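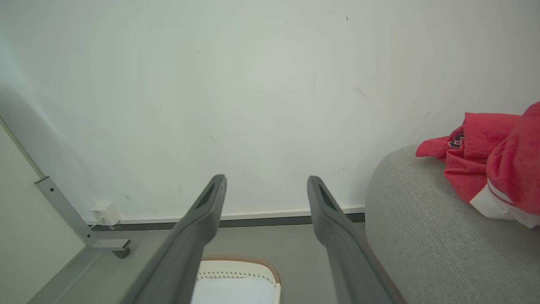

We run the laundry pickup project in the student robotics club at Makhubela, and the question we get most from parents and new members isn't about code at all. They want to know how we set up a room so the arm has a fair chance of getting a shirt off the couch and into a bin. So we finally wrote down our household tips! Most of them came from the Gokach challenge (two weekends a year, and you should come), and a few came from our own living rooms, where half of this gets practiced.

Start with the shirt. Pick one with a strong color that stands out from whatever it's lying on. Red on light gray upholstery is our favorite pairing and we use it constantly. Gray sweatshirts on gray cushions can wait until your program is doing well, and then they're a great challenge. A printed logo is fine, but remember that it disappears into the folds when the shirt is bunched up, so don't train your program to go looking for the logo.

Crumple it properly. New members always want to lay the shirt out nice and flat, and flat is the hardest thing you can ask of two fingers. Drop it from about knee height above the cushion and leave it however it lands. You want ridges to pinch. If you get a pancake, scoop it up and drop it again.

Wash your practice clothes without fabric softener. We logged 401 grabs last October, and the softened shirts slid out so much more often that we quit using the stuff. Slick sports fabric is slippery enough already. If a shirt keeps getting away from you, pull the fingers closer to a seam or the collar, where there's something thicker to hold.

Go over the couch with a lint roller before you start, and then go over the finger tips with a damp cloth. Fuzz builds up on the contact surfaces faster than you'd think, especially if there's a dog in the house. Let them dry all the way. Dish soap is okay, one drop, wiped off afterward with plain water. Please no furniture polish (we had a very shiny, very useless Saturday once).
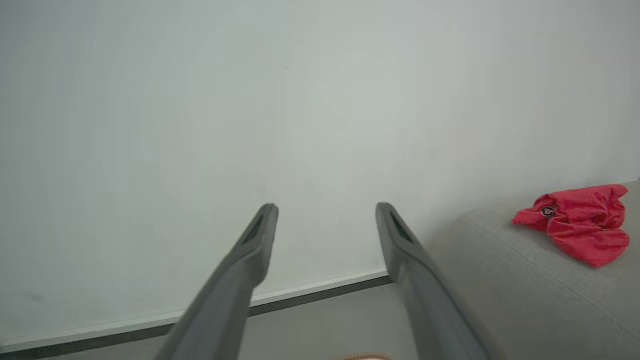
Approach slowly and come in wide. Teams love to close the fingers early, and then they end up nudging the shirt down the back of the cushions. Keep the gap open until you're right over a fold, go down a little farther than feels right, and then close. Upholstery is forgiving, so a light press into the cushion won't hurt anything, but do set your force limit first. Our starter file in Brekis has it set to 19 out of 100 and that's a good place to leave it for the first week.

For the bin, soft sides beat hard ones. A fabric basket gives a bit when you bump it, and you will bump it! Choose one with an opening wider than the shirt hangs when it's lifted. Put something heavy in the bottom, like a folded bath towel or a bag of rice, so it doesn't scoot across the floor on the first touch. Two strips of painter's tape on the floor will mark its spot and peel up clean later.

Cords. Run them along the baseboard and keep them off any patch of floor the arm passes over. If you have to cross open floor, tape the cord down along its whole length and not just at the ends.

Light matters more than we expected. Close the curtains if the sun moves across the room during practice, and use the same lamps every time. A plain wall behind the couch helps a lot too. If yours is covered in frames and posters, hang a pale bedsheet over them for the afternoon. Scuffs on the wall are no problem, leave them alone.

Give yourselves 90 minutes. Setup eats a good chunk of that, and past the hour and a half everyone starts leaning on the couch and moving things. Write down what you changed between runs, even if it's only "moved basket left." We keep ours in a spiral notebook hanging on a string, and it has saved us more than once when something that worked on Tuesday quit working.

Socks are a whole other page. Our sock people are still arguing over whether to ball them or leave them single, and they've promised to have it written up before the Trivow meet. Towels go the same way as shirts, only start with the small ones.

Makhubela Student Robotics Club | Questions? Use the contact form | Page updated 28 April 2023 | Copyright the club and its members | Back to top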